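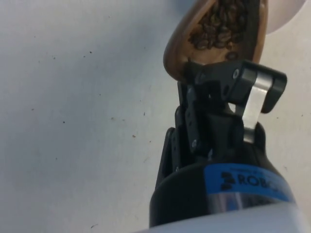

Clearing the Table: small group project
Zofia Kaczmarczyk and Eskil Solberg, 12/01/2023

What we wanted to know. How long it takes people to clear up after a snack, and what they leave till last. Everyone says plates first, we werent sure.

Method. Table in the Pirkuldale common room, one person at a time, no hints given. 7 people took part, all from our year. Timed on Eskil's phone. First go in December got scrapped, we forgot to write down the order things were moved in.

Results. Quickest was Soledad, slowest Remigiusz (he stopped to fold things). Dishes nearly always went first. Crumbs last or not at all. Two people said they were done and hadn't wiped anything.

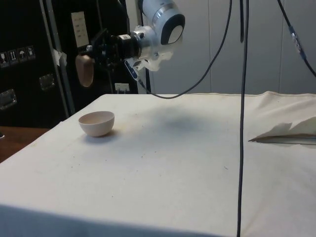 Paper and cloth were harder to sort into a group. Is a used napkin rubbish or washing? People asked us and we had no answer ready, so the times there are a bit unfair. A crumpled white one like the one on the right of the table could be either, and a small round bowl is just a bowl, everyone knows were that goes. Marks on the tablecloth we didn't count at all. Next time we would.

Problems. Too few people. Stopwatch started late on two goes. Oliwia's sheet has the order but no times, so she is only in the first table.

To do: redo chart, add Remigiusz's second go, check spelling.

Contact: Wakden project office, room 872 | Back to top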